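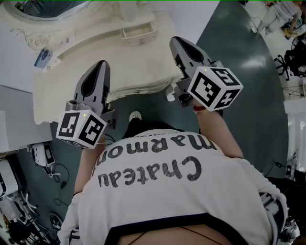 From: Karla Tovar
To: handheld-practice list
Date: 16 April 2020
Subject: Re: Draft 5, the section on furniture

Cirilo Camacho wrote:

> I've read draft 5 twice now and I still don't see why the handheld
> gripper rules need a whole section on furniture. The operator holds
> two grippers, the markers stay in view, the demonstration gets
> recorded. Whether it's a workbench or a dressing table is the
> operator's problem. At Serrano we have one line on this, "clear the
> area," and it has served us well. Also, 14 paragraphs on cables?
> Who hurt you?

Cirilo,

An extension cord, in December. Thank you for asking.

On the one line: I have seen "clear the area" applied by five different people and got five different areas. One of them cleared the objects we were supposed to be picking up. I'd like the rule to say what gets cleared, how far out, and who looks before the operator starts. If that can be done in one line I will happily steal yours.

The furniture section exists because a workbench is flat and square and a dressing table is not. Ours is white, with carved scrollwork, a small drawer with a round knob, and a pleated skirt hanging off the front. Every one of those is a separate argument. Fingers can catch in a skirt. A knob that small wants a slow approach. And people lean over a vanity in a way they never lean over a bench, so the operator's back and head end up in places the draft 4 diagrams didn't consider. Draft 4 assumed everybody stands up straight, like the little man on a restroom door.

What I propose for draft 6:

6.1 Before a run, a second person checks the floor behind the operator as well as in front. The operator has both hands full and is looking at a drawer.

6.2 Coiled cable counts as cable. (I know. It was raised.)

6.3 Rolling chairs go outside the marked zone or get their casters locked. "It wasn't near me" is not a locking mechanism.

6.4 Both marker cubes are checked for a clean view from the working posture, leaning included. Checking them while standing at ease tells you how well they track someone standing at ease.

6.5 Indicator lights are checked on both grippers. One green light is half a check.

6.6 Loose fabric on furniture is noted on the run sheet. Pin it back only if the task allows, and say so if you did.

I would cut the cable paragraphs to six if someone else does the cutting. I've grown attached to them.

Lastar wants a stop word as well, and I'm for it, provided it isn't "stop," which in our room gets said to the coffee machine. The Jostska people asked for a 64-item checklist. I've read theirs. By item 31 it is asking about the weather, and I would bet money that most of it gets ticked in one long stroke. Six items that get read will do me.

Still open: what to do about phones left on tabletops. My view is that a phone belongs on the table only if the task is about the phone. Comments on that one to the list, please, and not to me in the hallway.

Karla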